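Workshop > Software tips > Table-setting routines

Teaching a pair of arms to lay a place setting is a lovely weekend project, and most of the fun is in the software. These are the habits that have saved us the most time at Pustiscombe.

Plan the bowl first and treat everything else as an offset from its centre. If the bowl gets nudged, you update one pose and the cutlery targets follow along (so satisfying the first time you see it work!). Keep the offsets in a plain text file, with the units written at the top.
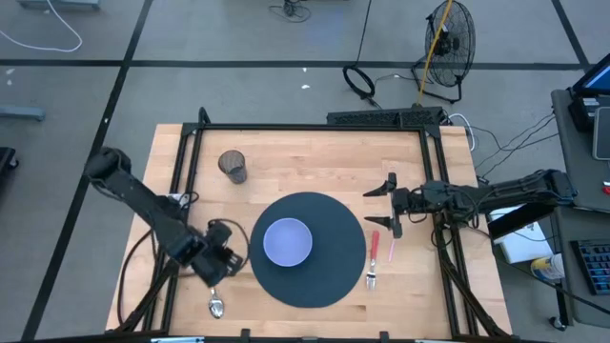 Bowl on the navy placemat, with the red-handled fork over to the right and the spoon by the left arm's side.

Give each arm its own half of the table in the planner, plus a shared strip down the middle that only one may enter at a time. A simple lock does the job. Rattana Chaimongkol wrote ours in 69 lines, and it's still my favourite bit of code in the whole project.

Thin, shiny things are hard on depth cameras. For forks and spoons, find the outline in the colour picture and take the height from the tabletop – you know where the table is, so use it. Average 6 pictures before you trust an angle.

Wire-mesh cups are a treat for testing. Depth readings go straight through the holes, so fit a cylinder to whatever points you get and plan around that.

Log every grasp, good or bad, with the planned pose and the reached pose side by side. We had about 700 in the folder before Daithí Gilmartin spotted that the wrist angle was being rounded twice. One-line fix, much straighter forks!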